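Web Publishing Basics, Handout 6
Reading a plugin listing without believing it

Before the lab, pick one caching plugin from the directory and read its listing twice. The first time, just read. The second time, cross out every word that would still fit if the product were a toaster. "Powerful," "lightweight" and "easy" usually go first.

We'll work from two listings in class, Skarnura and Himutine. Skarnura says it makes any site faster. Faster than what? The listing gives a score before and after, but no page, no host and no theme. Himutine lists 60 features, and a good number of them are settings WordPress already has, moved to a new screen.

Install counts are the next trap. A plugin with 3,000 active installs may be sitting forgotten on most of them. Ratings are not much better. Look at when the reviews were written, and whether they talk about the plugin or only about how nice support was.
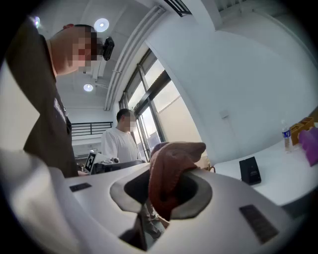
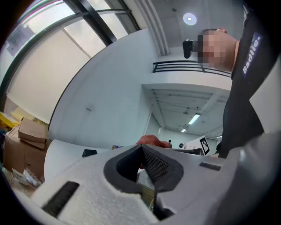
A reply under last term's version of this handout, from Ugwu: I think you're too hard on the small ones. I ran Skarnura on a shop with 619 products and the category pages did load quicker. The listing was bad but the plugin was fine.

Fair enough, and a bad listing doesn't prove bad code. I would still want to know what else changed on that shop the same week. A new host or a batch of smaller product photos would give the same result, and the plugin would get the credit.

For the lab:

Use the test site, never your own. Time the home page and one long post with the plugin off, five runs each. Clear the browser cache between runs. Turn the plugin on, leave its settings alone, and repeat. Then turn it off and time everything once more. If the last set doesn't match the first, your numbers can't be trusted and you start over.

Write up what you measured, and leave out what the plugin promises. Reports are due Tuesday before class. Next handout: what stays in the database after you uninstall.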